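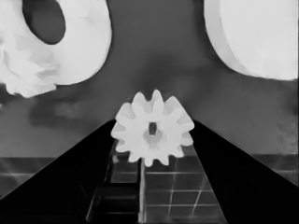 The joint call closed at 14:00 Gridovska time. At 13:30 the consortium's proposal was still in draft, and section 4.2 had two authors.

The first author was the principal investigator at Estavis, who had written the section in August. The second was the principal investigator at Isance, who had rewritten it without turning on change tracking. Both versions described the same work: a method for detecting tampered firmware updates in water treatment controllers. The Estavis version said the method would be "validated." The Isance version said it would be "evaluated." The call text used both words and defined neither.

The grants officer at Estavis had opened a voice channel at noon and had not closed it. She kept the budget sheet on one screen and the submission portal on the other. The portal showed a session timer that reset each time she moved the mouse, so she moved the mouse.

"Validated implies a pass criterion," said the Isance side.

"Then we state a pass criterion," said the Estavis side.

"With what data?"

The data was in an annex. It consisted of 1,159 update records from the pilot utility at Ntuli, collected under an agreement that allowed analysis on site and export in aggregate. The grants officer had read the agreement. She was fairly sure she was the only person on the call who had.

At 13:41 she asked whether the two sides could accept "assessed." There was a delay on the line. Someone was typing.

"Assessed is weaker," said the Isance side.

"It is shorter," she said. "We are 10 characters over in that field."

She made the change. The character count went from red to black. She uploaded the PDF, and the portal rejected it for an embedded font. She exported it again with the font removed. The section headings came out in a different typeface and the page breaks moved, so that the last line of the risk table now sat alone on a new page. The line read: Partner disagreement - low - weekly calls.

She left it there.

The portal asked for a digital signature from each side. Estavis signed at 13:52. The Isance certificate had expired overnight. Their administrator issued a new one, which had to be read aloud over the voice channel as a fingerprint, in pairs, and confirmed back. They lost their place once and started again from the top. Both investigators listened and did not speak.

At 13:58 the status field changed to Received. The grants officer saved the receipt in the project folder, then saved a second copy on her own drive.

"Is it in?" asked the Isance side.

"It is in."

"Good. About section 4.3," said the Estavis side.

She muted her microphone and went to find something to eat.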